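Ata da reunião do grupo de leitura Korkik, maio

Presentes: Constanza Painemal, Roald Midtbø, Afshin Ebrahimi, Nomvula Sibiya e eu, Chia-jung Shek, que fiquei outra vez com a ata (já nem discuto). Começámos às 19h40, com chá e o bolo de laranja do Roald, que estava ótimo!

1. Livro do mês
Quase toda a gente acabou o romance, menos eu, que parei no capítulo 7 e ouvi o final contado com todos os pormenores. A Constanza adorou a parte da travessia e leu-nos duas páginas em voz alta. O Afshin achou o irmão mais velho insuportável e a conversa descambou para irmãos mais velhos em geral, coisa que não vou pôr aqui. A Nomvula queixou-se da tradução, sobretudo dos diálogos, e trouxe a edição antiga para compararmos. Fiquei convencida: a antiga soa muito melhor.

2. Contas
Temos 1029 euros na conta, já com as quotas da primavera. O Roald propôs gastar cerca de 1000 na vinda de um autor em outubro, entre viagem, hotel e jantar. Eu disse logo que assim ficávamos sem nada para o Natal, e ele respondeu que no Natal bastava bolo. Decidimos pedir primeiro um orçamento à pensão Dalen e voltar a falar disto em junho.
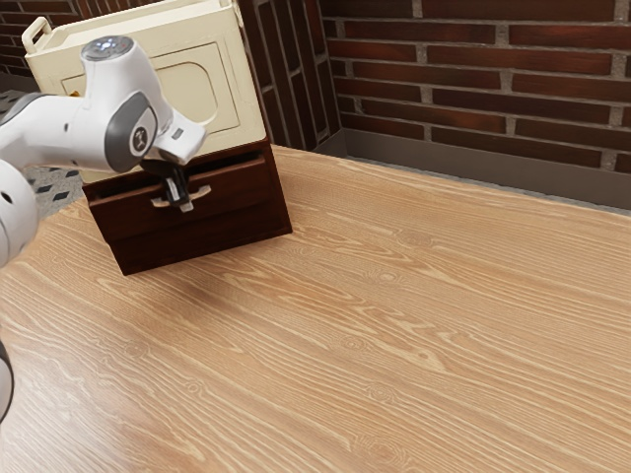 3. Troca de livros
Vai ser no pátio, das 15h às 18h, e cada pessoa pode trazer até três livros (a Constanza queria sem limite, mas ainda nos lembramos das caixas do ano passado). A Nomvula trata do cartaz e o Afshin pede as mesas emprestadas ao café Mimura. Se chover, passamos tudo para dentro e apertamo-nos.

4. Próxima leitura
Três propostas, muita conversa, e ganhou o livro de contos sugerido pelo Afshin, com um voto de diferença. O policial da Constanza fica para julho, palavra dada! A terceira proposta era minha e teve um voto, o meu.

5. Outros assuntos
O Roald pede que lhe devolvam a forma do bolo. A chave da sala passa para a Nomvula até ao verão.

Acabámos às 21h50. Em junho lemos os contos até à página 120 e eu levo o chá.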